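4.2 Reading distance in the small hall

The part of the trial we most looked forward to was the small hall at Skorner, where the display hangs behind one basket and players have to turn to see the clock. We tested two layouts there. The Clukier layout gives the clock the full width of the panel, while the Paulík layout puts the score first and tucks the clock beneath it.

We asked 60 spectators to call out the remaining time from nine marked seats, and the results were a delight to work through. With the Clukier layout, every seat gave correct readings, even the low corner ones that Matoušek had expected to fail. The Paulík layout did well from the centre but lost ground at the sides - the narrow digits 1 and 7 were mixed up again and again.

Brightness mattered far less than we had thought. Turning the panel down from 100 per cent made hardly any difference until the blinds were opened.

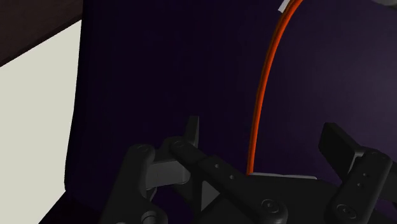 Figure 3. Rendered view, dark purple surface with orange line.

Digit spacing, on the other hand, had a lovely clear effect, and we return to it in Section 4.3 with the Dudik hall readings.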